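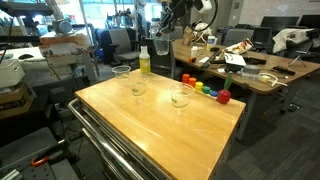 Too slow to be useful and too interesting to walk away from, was Gergely Vörös's verdict on the Plestetti open day, and I had a pen out ready to disagree.

Print this page | E-mail this review

The arm handles clear plastic cups, the sort you get at a dentist's. It picks one up, holds it over a butcher-block cart and appears to think about its life. I had driven from Olmedo for this, 90 minutes each way, and I stood there like it was the moon landing.

Good points: the grip. Thin cups fold if you look at them wrong, and the one in the gripper kept its shape while I watched. Our hosts let us get close, and Rocío Barrios answered my dumb questions without sighing (mostly).

Bad points: the pace, and the price. The starter kit is $1,115, or $682 if you already own the controller, and I don't know anyone who does. The coffee was from a machine too, and that one needs work.

I'd still go again in October, when they take the show to Premcombe. Three stars out of 5, with half of one for Rocío.

Last updated: 4:40 p.m.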